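Hand-held grippers for teaching by demonstration: the Zollness pair

Kit review, from the August newsletter

Several readers have written in asking whether hand-held grippers are worth the money for a small lab or a shop that wants to start collecting its own training data. The pair we get asked about most is the one Zollness sells under the name Hukau. We have had a set on loan and put it through the kind of household and light warehouse jobs most of you say you care about. Below is what comes with it, how it handles, and who should think about buying it.

What you get

The Hukau set is two grippers, one for each hand, with a cable for each, a mains power supply, a carrying case and a license for the recording software. The grippers are not identical. The right unit is the larger of the two and carries more on its mounting plate. The left one is slimmer and easier to get into tight places. Zollness will swap the pair around for left-handed users, but you have to ask when you order, and the change adds to the delivery time.

A head camera is not included. The software accepts most common models, and Zollness keeps a list of the ones it has tested. If you already own a camera, check the list before you order, as we had to update the firmware on ours before it was recognized.

The idea is simple enough. A person does the job with the grippers instead of with bare hands, and the finger positions are recorded along with the video. That recording can then be used to train a robot arm with the same jaws on the end. No arm is needed while you record, so you can collect data at a kitchen table and leave the expensive hardware in the lab.

Setup

Plan on a morning the first time. The printed guide covers the wiring well and the calibration badly. You close and open the jaws fully when the software tells you to, then hold both grippers still in front of the camera. The guide skips a step here: the camera has to be running before you start the jaw check, or the two recordings do not line up. The online version of the guide has this right.

After that, daily setup is short. Plug in, run the jaw check, start recording. The software makes a separate file for each attempt, and you can mark an attempt as bad by squeezing both triggers twice. We used that a lot in the first few days.

How it handles

Rigid things are easy. Cups, boxes, blocks and tools all went well from the start, and a new user can be doing useful takes before lunch. The jaws close evenly and the triggers are light enough that hands do not cramp right away. Weight is noticeable by the afternoon, more so on the right, and we would suggest swapping operators or taking a proper break between blocks of recording.

Soft things are where you find out how good a gripper is. We spent most of our time on bags, cloths and packaging. The job we came back to again and again was putting a plastic bag into a small mesh wastebasket, which takes both hands and a good deal of patience. A thin bag has no fixed shape, it slides on the tabletop, and you need to catch one layer of it and hold that while the other gripper steadies the basket.

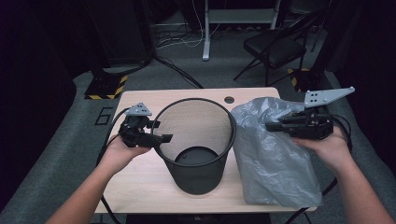

Results on thin plastic

The jaw tips are good at pinching an edge once it is standing up off the table. They are less good at picking up an edge that is lying flat. Our operators learned to push the bag into a fold first and pinch the fold. That works, but it is a habit people have to be taught, and if your operators each find their own way you will end up with mixed data. Write down the method you want before you start, and have everyone watch one good take.

Opening a bag that has stuck to itself was the hardest part of the job. There is no feeling of slip through the trigger, so you have to watch the jaws the whole time. Zollness sells a set of softer fingertips as an extra, and we would order them with the kit if bags or cloth are on your list. They grip thin film better and leave fewer marks. They also wear faster.

Cables

Both grippers are wired, and this will be the main complaint for most buyers. The cables are long enough for table work but they need to be kept clear of the job. We ran one down each side of the table and had little trouble. Jobs that have you crossing your arms or turning around are another matter. For those you will want a second person to mind the cables, or a different product.

Zollness says a wireless version is being worked on. It gave no date, and we would not hold off on buying because of it.

Software

The recorder is plain and stable. It did not crash on us. Playback shows the video with the jaw opening drawn as a line underneath, and that line is very handy for spotting takes where somebody let go too early. You can trim the start and end of a take but you cannot cut out the middle.

Export is slower than it should be. A batch of 200 takes is best left to run overnight. Files come out in an open format, and we had no trouble reading them with our own scripts. The license covers one computer, and moving it to another means an email to support. They replied to ours the next morning.

Service and support

The set is sold and serviced by Drorska, which also rents it by the month. Renting makes sense if you have a single project in mind, and part of the rental fee comes off the price if you decide to keep the kit. Drorska also offers a short training session by video call. We sat in on one and found it useful, mainly for the section on keeping takes consistent between operators.

Spare jaws are a stock item. Other parts are ordered in. Ask about waiting times for the cables in particular, as those take the most wear.

How it compares

The obvious alternative is the Tsikata single-hand gripper. It is cheaper, lighter and wireless, and if your work is picking things up with one hand and putting them down, it is the better choice. Two of them can be used together, though the software treats them as separate devices and you have to line up the recordings yourself. For jobs where one hand holds and the other works, the Hukau saves you that trouble.

Should you buy it?

For two-handed table work, yes, with the soft fingertips added. Labs that already have an arm with matching jaws will get the most from it. If you want to record people walking around a room, look elsewhere for now. And if you are not sure, rent it for a month and try it on the most awkward job you have.

Subscribers can borrow our notes on operator training and the checklist we used before each recording block. Reply to this newsletter and we will send both.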